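OK so I finally picked a paint color for the back room and I have opinions. Short thread.

1/ I bought 3 sample pots from Pundis on Saturday. Two went on the wall and looked like pea soup by dinner.
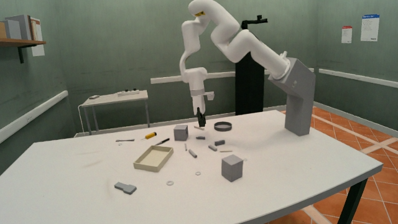
2/ Green is so much harder than white! It changes every time a cloud goes by. What I want is a dark green all over, walls like these, with a big white table to keep it from feeling like a cave.

3/ The winner is called Malham. 40 bucks a can -- ouch -- but it covers in two coats and my old roller didn't shed in it.

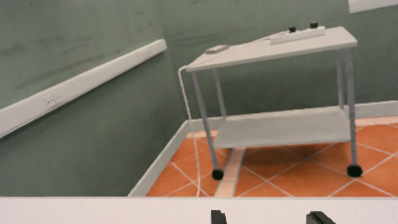

Green walls + terracotta-look floor = yes please

4/ Still stuck on trim. My sister says cream, I say same green on everything, baseboards too. Anybody done that in a small room and regretted it??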